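Moving the sewing room downstairs

20/03/2018

I have put off moving my sewing things out of the upstairs bedroom since December. The room gets hot, the outlet by the window is loose, and I was tired of carrying wet curtains up the stairs after washing the fabric first. Last week I finally did it.

The new room is at the back of the house and used to be where we kept coats. It has one window facing the alley and a floor that slopes a little toward the door. I put a folded piece of felt under one leg of the machine table and it stopped rocking.

Most of my work is curtains. I started making them when we moved to Clellwood and found that none of the windows were a standard size. The ready-made ones from the store in Flommont were either too short or dragged on the floor. I made 2 pairs for our own house, then a pair for the house next door, and it went on from there.

People ask how much fabric to buy. For gathered curtains I measure the rod, not the window, and double it. Thin fabric can take more than that. For length I measure from the rod to where I want the hem and add 20 centimeters, enough for a deep hem and the heading with a bit left over. I wash everything before cutting. I skipped that step on a cotton order once and the finished panels came up short after the first wash. I had to add a band at the bottom, and it looked fine, but it took me a whole weekend.

I have over 200 spools of thread now, many of them from estate sales. Old cotton thread breaks in the machine, so I keep it for basting. The good polyester goes in the drawer nearest my right hand.

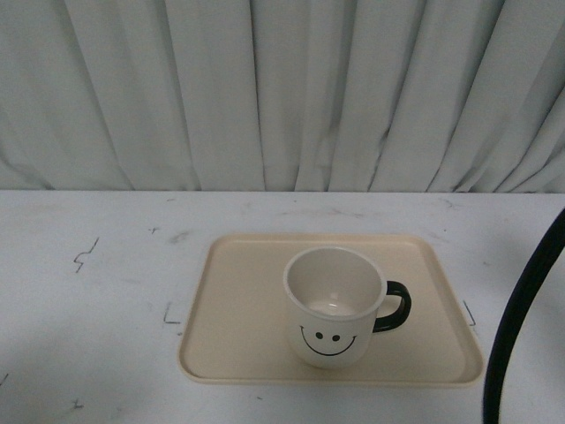 Plain fabric is harder to hang well than a print. With a print the eye goes to the pattern and forgives a lot. On a pale gray-white curtain like this one the folds are all you have to look at, and they do tend to bunch up more at one side, as they have toward the right. I pull the fabric into folds by hand, tie it loosely with strips of cotton in 3 places and leave it for a couple of days. It helps with linen and does very little for polyester.

Next on the list is the lining for the front bedroom. I ordered blackout fabric from Wivuvon and it came on a roll — much better than folded, as the creases in that stuff never quite press out. I still need to find the long ruler, which was in the upstairs closet the last time I used it.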